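Colport switches its phones back on, mostly

28 Feb 2022

Customers of Colport, the regional phone and broadband carrier, can once again call each other, call other people, and call Colport to complain about the previous two things not working.

The company says service was restored overnight to the last 212 business lines knocked out by a flood of junk traffic aimed at its call-routing servers. At the worst point 1,060 lines were dead. The outage lasted five days, or one day longer than the outage described in Colport's own emergency plan as "not credible."

"We want to thank our customers for their patience," said Graziella Fontana, the carrier's head of network operations, in a statement sent by email, the phones being what they were.

Colport has not said who was behind the attack. It did say the traffic came from hijacked home routers in a great many countries, and that the filtering service it bought from Wonemero in December was working exactly as designed. The filter had been installed in front of the company's billing system. Bills went out on time.

Cúc Vương, who studies telecom resilience at the consulting firm Jakcombe, said smaller carriers tend to guard whatever was attacked last.

"Two years ago somebody went after the billing portal, so the billing portal is now a fortress," she said. "The routing servers had a password policy and a good attitude."

Vương wants regulators to make carriers report how long they can keep emergency calls going under attack. Colport says emergency calls were rerouted over a partner network throughout, apart from one morning it is still looking into.

Affected businesses will get a credit of 625 minutes of free calling, usable on Colport lines. The credit expires in December. Customers who would like it sooner are asked to ring the help desk, where the current recorded message advises them to use the website. The website advises them to ring.

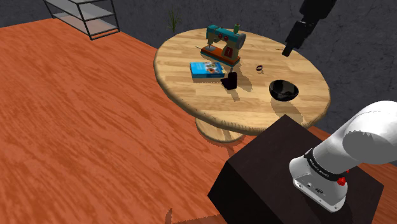

A toy-like sewing machine and a blue book on a round table. Computer rendering.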